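Plellance Residents' Services
Household Guidance: Care of Dressing Tables and Painted Bedroom Furniture

This page is intended for residents of furnished rooms and flats managed by Plellance, and for anyone else who has a painted dressing table in their care. It replaces the shorter notice formerly included in the welcome folder. Residents at Skorunitz House should read it together with their inventory, as most of the bedrooms there contain a white dressing table with carved decoration.

Before you begin

Clear the table fully before cleaning it. Small items moved from one side to the other during cleaning tend to be dragged across the paint, and metal tools such as tweezers, scissors and eyelash curlers leave fine scratches that cannot be polished out. Place everything on a folded towel on the bed. Bottles should be stood upright with their caps tightened.

Remove rings, bracelets and watches, or push them well up the arm under a sleeve. A bangle that knocks against a carved edge can chip it, and chips on raised decoration are the most frequent repair recorded by our furniture workshop.

You will need:

Two soft cotton cloths, one for washing and one for drying
A bowl of warm water with a few drops of washing-up liquid
A soft, dry paintbrush, of the kind used for woodwork
Cotton buds
A clean towel

Kitchen sprays, bleach, nail varnish remover and scouring pads should not be used on any painted furniture. Melamine sponges are also unsuitable. They remove marks by wearing away the surface, and on a satin finish they leave a dull patch that is more noticeable than the original mark.

Dusting the carving

Begin at the top and work down. Carved flowers, leaves and scrolls hold a surprising quantity of face powder, which turns to paste if it is wetted, so the carving must be dusted dry first. Hold the paintbrush lightly and work from the centre of each flower outwards. Hold the cloth beneath to catch what falls.

Where powder has already hardened in the grooves, dampen a cotton bud, press it against the groove for a few seconds and then roll it. Do not scrape with a pin, a nail file or a cocktail stick. Roses are the most difficult, as the petals overlap, and it may take more than one visit to clean them properly. It is better to leave a little dust than to lift the paint.

Washing the top

Wring out the washing cloth until it no longer drips. Wipe the raised section at the back, then the main top, then the front. Follow each stroke with the dry cloth. Water should not be allowed to stand along the joint where a raised shelf meets the top, nor to run down into a drawer opening.

Curved front panels should be wiped from one side to the other in long strokes. Short circular rubbing shows as swirls when the light from a window falls across the panel.
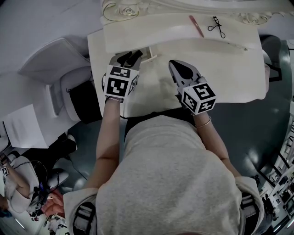
Grey marks on white paint are usually one of two things. The first is metal transfer, left by the base of a lamp, a tin or a tool that has been slid along the surface. The second is a trace of make-up, commonly eye pencil or mascara. Both should be treated in the same way to begin with: a drop of washing-up liquid on a damp cloth, held on the mark for a minute and then wiped gently in one direction.

If the mark remains, mix a little bicarbonate of soda with water to form a thin paste. Test it on a part of the table that is not seen, such as the underside of the top, and wait until the test patch has dried. Apply the paste with a fingertip wrapped in cloth, use very light pressure and stop after 3 passes. Wipe away all residue with clear water and dry at once. A faint shadow may be left. Residents are asked to leave it as it is and report it; a faint shadow is treated as fair wear and no charge is made for it.

Particular substances

Nail varnish. Allow it to dry completely. Fresh varnish spreads when wiped. Once it is hard, the edge can sometimes be lifted with a fingernail. If it does not lift, contact the workshop.

Foundation and cream products. Remove the bulk with dry tissue, lifting upwards, and then wash as described above.

Perfume. Blot immediately. Perfume contains alcohol and softens many paints within minutes — do not rub, and do not replace any objects on the area until the following day.

Hair spray. This builds up as a sticky film, chiefly on the rear shelf and the mirror. Warm soapy water will remove it, though the cloth should be rinsed often.

Candle wax. Candles are not permitted in Plellance rooms. Where old wax is found on a table at the start of a tenancy, please note it on the inventory.

Drawers and small compartments

Take small drawers out completely if they will come out without force. Note which drawer belongs in which opening; on older tables they are seldom interchangeable, and a drawer forced into the wrong place will split its front edge. Empty the drawer over a sheet of paper, brush out the corners and wipe the inside with a cloth that is barely damp. Leave it out to dry for at least 2 hours.

A drawer that sticks may be eased by rubbing a plain white candle stub or a dry bar of soap along the runners. Oil should not be used. It soaks into the wood, gathers dust and in time makes the drawer stiffer than before.

Returning items to the table

Fewer objects on the surface mean fewer marks. We recommend the following arrangement.

Items in daily use may be kept on a small tray with a felt or cork base. Nail files, eyelash curlers and similar tools should lie in a shallow dish or a fabric roll and should not be laid directly on the paint. Wipe the pads and handles of such tools before putting them away, since the residue on them is a common source of marks.

Liquids belong in a drawer lined with washable paper, or in the bathroom cabinet. Heated styling tools must be placed on a heatproof mat and unplugged after use. A cool-down period of 36 minutes should be allowed before any heated tool is put in a drawer.

Keep the top clear of heavy objects. The tables supplied by Goltard have a shelf that is fixed from behind, and it will loosen if boxes or stacks of books are kept on it.

Chairs and stools

Dressing chairs with white upholstery should be vacuumed with the soft brush fitting once a fortnight. Dark bags, belts and new denim can transfer dye to pale fabric, particularly in damp weather, and should not be left on the seat overnight. Where dye has transferred, do not apply water. Cover the seat with a clean towel and send a report.

When moving a chair, lift it by the frame and not by the back panel.

Repairs and touching up

Residents should not paint, wax or varnish any item on the inventory. The whites used on our furniture differ from one maker to another, and a patch in the wrong shade normally means that the whole top has to be refinished. The workshop holds matching paint for all Goltard and Voicu pieces. Small chips are repaired in the room in a single visit; loose carving is taken away and returned when the glue has set. If a piece of carving comes off, please put it in an envelope marked with the room number, however small the piece may be.

The workshop carries out its yearly inspection of bedroom furniture in November. It covers 200 items across the managed buildings, and residents are given notice before anyone enters a room.

Reports may be left at the front desk or placed in the workshop letterbox. They should state the room number, the item and the nature of the damage. Questions about this page should be addressed to Paula Barbu, Furniture and Furnishings.

Page last revised: Wednesday, August 19, 2026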